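Organizing, Craft Corner, Small Spaces
5 min read

Tape is the thing I get asked for most in this house, and for years it was the thing I could never put my hand on. There was a roll in the kitchen drawer with the birthday candles, one in the garage, one under the couch, and every one of them had lost its loose end. Then I gave the small stuff a proper home on the wall and I have been a little bit insufferable about it ever since.

So, the basket tips first! Go long and shallow instead of deep. Anything deeper than your hand turns into a pit by the end of the month. Wire mesh is my favorite for this because you can see what's in there from across the room, and dust falls right through it.

Hang it a touch lower than you think you should. Stand at the table, reach out without stretching, and mark the spot your knuckles land on. My neighbor Arne Oltmanns hung his at eye level and has to tip his rolls out blind, poor man.

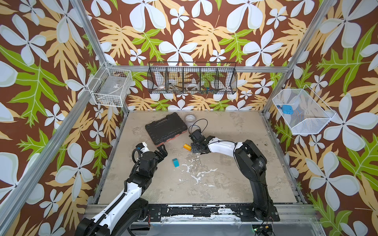 Leave one section with nothing assigned to it. I know it feels like a waste, but that's where the odd glue stick or the borrowed scissors can wait until somebody walks them home. If you fill every slot on day one you'll be back to using the drawer by Thursday.

And please put up some wallpaper if you have a dull work corner! A leftover roll will do, the louder the better. I used to save pretty things for the rooms guests see, and I spend far more time at my worktable than I do in the hallway. Wipe the wall down first with warm water and a drop of dish soap, let it dry overnight, and start papering from the corner you look at most.

Now, the tape itself.

Fold the end under. Every time, a little tab as wide as your thumb. If you've got a roll where the end has vanished, run a fingernail around it slowly with the roll tilted toward a lamp – you'll feel the step before you see it. A toothpick pressed under the end works as a bookmark too, and kids enjoy being in charge of it.

Tape that tears in skinny strips is usually cold or old. Leave it somewhere warm for 30 minutes (a sunny sill in March is plenty) and try again before you throw it out. Store rolls standing up or hung on a dowel, and keep them off dusty shelves, where the sides pick up grit.

Sticky residue on wood comes off with a dab of cooking oil left on for 11 minutes or so while you make coffee. Rub with a soft cloth, then wash with soapy water. Test a hidden spot on anything painted.

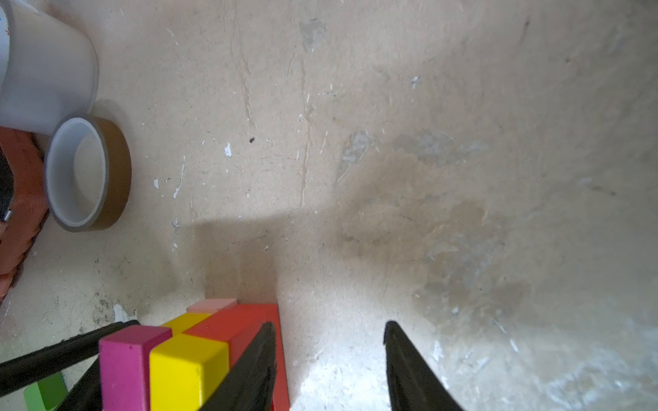

Wooden blocks in their usual heap, the long red one at the bottom of the argument.

Painted wooden toys don't want a soak, by the way. A cloth wrung out hard, a quick wipe, and then a dry towel straight after. Stand them on their ends to air so the bottoms don't stay damp. A nick in the paint can be smoothed with fine sandpaper, three or four light strokes, going with the grain.

For bigger tools I'm a convert to the hard case. I resisted, I really did, because I like seeing everything on a hook. But a case goes to your sister's house in one trip and comes back with everything in it, and you can slide it under a bench when company comes.

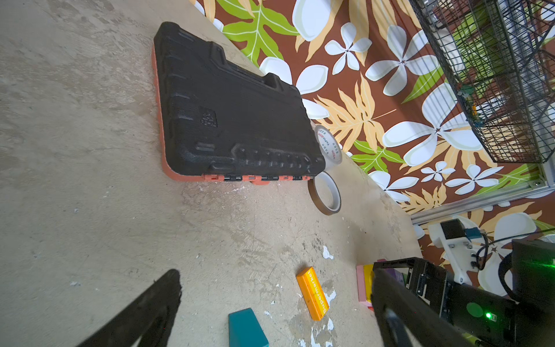
Stick a list inside the lid. Mine has 13 things on it in thick marker, and I run down it before the latches close. Tuck a packet of silica gel in one corner (shoe boxes are full of them) to keep the rust away, and wipe metal tools with a barely oily rag before they go in.

Keep the case flat when it's open and don't let anybody sit on it. Knut Strobel wrote in after my last page to say he rubs candle wax on stiff latches, and I tried it the same evening. Lovely! They snap now. Next I'm doing the button jar.

Contact: the Wetitska Home Notes desk | © Wetitska Home Notes | Back to top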